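Ticket 864 – Bag keeps slipping down inside small round bin
Status: Open
Product: Rullside bin, white with pink ring
Opened by: Güven Değirmenci
Date: 11 August 2018

Hi Kendora team,

I bought one of your little ribbed bins for the bathroom and I love the colour of the ring, but I can't get the bag to stay put! Every couple of days it slides down and I'm fishing cotton balls and floss out from underneath it. Very glamorous.

What I've tried so far:

Ronby bags, the 22 pack. Too small, they only just reach the rim and pop off as soon as anything goes in.

Park bags, the black ones. Much bigger, so there's plenty to fold over, but I end up with a big flap on one side and hardly anything on the other. The ring goes on, sort of, and then the whole lot looks like a bad haircut.

Folding the bag over twice before the ring goes on. Held better, but the ring sat crooked and came off in my hand when I went to empty it.

Tying a knot in the spare plastic. Ripped the bag – my own fault, I was cranky by then.

I did peel back a corner of the label on the side in case there were instructions hiding under it (no). My neighbour has the same bin in grey and swears hers has never slipped, so maybe I've got a dud ring?

Could you tell me which bag size you recommend, and whether the ring is meant to click or just sit there? If it's supposed to click, mine doesn't, and I'd like a replacement please. I've still got the receipt, order 321. 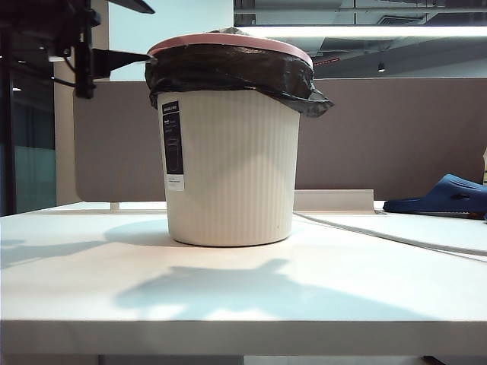

Oh, and if you do send a new ring, pink again please – the grey is nice but it wouldn't match my towels.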